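About us

Nalorby is a small company that makes and repairs hand-held grippers and the robot arms which learn from them. We started in Kaltstead, in two rooms over a bicycle shop, and we are still in the same building, although we now rent the ground floor too. Most of our customers are teaching a robot to tidy, sort and carry things in ordinary homes. They come to us when they need a tool that a person can hold in the hand all day, and they come back to us when it breaks.

On many company pages you will read only of success. We decided some years ago that our page should also tell about the fault that changed how we work. New customers ask us about it anyway, and we prefer that they hear it from us.

What happened with the Drorkard

The Drorkard was our second gripper. It had two jaws, a trigger and a spring which opened the jaws again when the trigger was let go. We tested it on the bench for 1000 closings, and it passed. We were proud of this number and we printed it on the box.

In October of the first year a customer in Salem wrote to us that one jaw had stayed closed. The person using the tool had a finger between the pads, because she was taking out a piece of cloth that was caught there. She was bruised and frightened, and she could not open the jaw with her other hand. A colleague had to loosen the screws. Nothing was broken in the finger, but it could have been much worse, and we have never called it a small matter.

We asked for the tool back and opened it the same evening. Threads from fabric had gone into the pivot and wound themselves round the pin. The spring was too weak to pull against them. When we opened the other tools from the same delivery, we found threads in 3 more.

Why our test did not find it

Our bench test used a rubber block. It was clean, it was always the same size, and it was always put in the same place. A rubber block has no threads. It does not fold, it does not slide under another thing, and nobody puts a hand near it to pull something free. We had tested the motor of the bench very well, one of our engineers said, and the gripper only a little.

There was a second mistake, and it was a mistake of the office. Another customer had already told us that the jaws were "slow to come back". We answered that he should clean them with a dry brush. The message was marked as closed and was not passed to the workshop. It lay there 71 days before the letter from Salem arrived.

What we changed

We stopped the sale of the Drorkard and called back every one of them. The repair had these parts:

A stronger return spring, and a stop so that it cannot be fitted the wrong way round.

A cover over the pivot, which the user can take off for cleaning without a special tool.

A release on the outside of the handle. It opens both jaws even when the spring has failed, and it can be reached with the thumb of the same hand.

A new sentence on the first page of the manual: press the release before you put your fingers between the pads. In the old manual it was on the last page.

All repairs and replacements were free of charge, also for customers who had bought the tool second-hand.

How we test today

The rubber block is still in the cupboard, and we use it for the first check of the spring. After that, every new model must do its work among real household things. We lay them out in a pile, mixed and badly arranged, on a bed or a sofa or a kitchen floor. There must always be soft things in the pile, things that are light and can slip away, and boxes with corners. The tester takes the objects out one after another, puts them back in another order, and continues until 90 minutes have passed. Then the jaws are opened and we look at the pivot under a lamp.

If a thread is found under the cover, the model does not pass, even when it worked well during the whole test. If the jaws are slow only one time, the tester stops and writes it down in simple words. We do not allow "OK" as an answer in the test book.

Most testing is done in rented flats and in private homes, with the agreement of the people who live there. We found that a room which is prepared by an engineer is always a little too kind to the engineer.

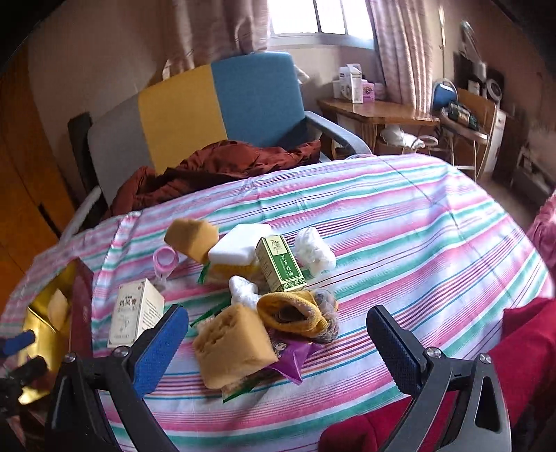

Reporting a fault

If you use one of our tools and something seems wrong, please stop working with it and tell us. You do not need to be sure. Slow jaws, a new noise, a loose pad or a screw that turns by itself are all good reasons to write. Each message goes to the workshop and to the office at the same time, and a person from the workshop must answer it. We will not ask you to clean the tool and try again before we have understood what you saw.

Please do not remove threads or cloth from the jaws with your fingers unless the release is pressed.

Visiting us

The workshop in Kaltstead is open to customers in the mornings. You can bring your gripper and wait while we look at it. The repair counter is on the ground floor, and the bell is on the left side of the door. For a visit by a group or a school class, please write to us beforehand, as the test room is narrow.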